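Progress report, January
Kultow food memories project
To: Maeve Mulcahy, grants office
From: Stellan Fagerlund

The work since our last report has gone mostly into finishing the recordings and getting the written recipes into shape. We now hold 739 pages of scanned household recipe notebooks, all lent by families in Kultow and the farms toward Piras. The originals have gone back to their owners.

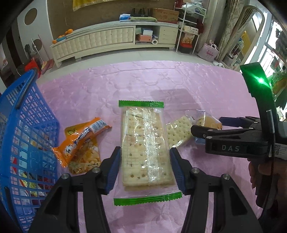 *Photo: Kultow food memories project*

Kári Bjarnason has transcribed the oldest notebook in full. Much of it is stews and preserves, with very few quantities. Where a cook wrote "enough flour," we have kept her wording and put a tested amount in a note underneath. Six recipes have been tested this way so far. Two did not work as written: a barley pudding that never set, and a plum cheese that needed far longer on the stove than the page allows. Both will be tried again.

Recordings are complete except for two interviews, both put off because of illness. Ciarán Ó Dálaigh has new times for them. The best material is on kitchens themselves, such as where the stove stood, who was allowed to touch the bread, and what was eaten on fast days. We would like to give this its own chapter, and the draft outline has been changed to suit.

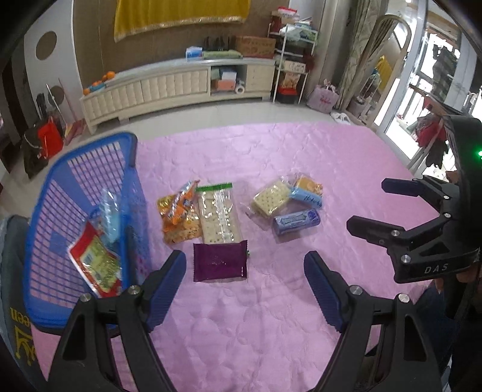 The chapter would replace the planned section on restaurant cooking, for which we have little to go on. Please let us know if that needs formal approval under the grant terms.

Spending is within budget. The scanning line is closed. Travel is slightly over, and we ask to cover it from the amount left in printing supplies.

Next period:

- finish the last interviews
- retest the pudding and the plum cheese
- send the first three chapters to Conall Geraghty for editing
- get a printing quote from Irkska

S.F.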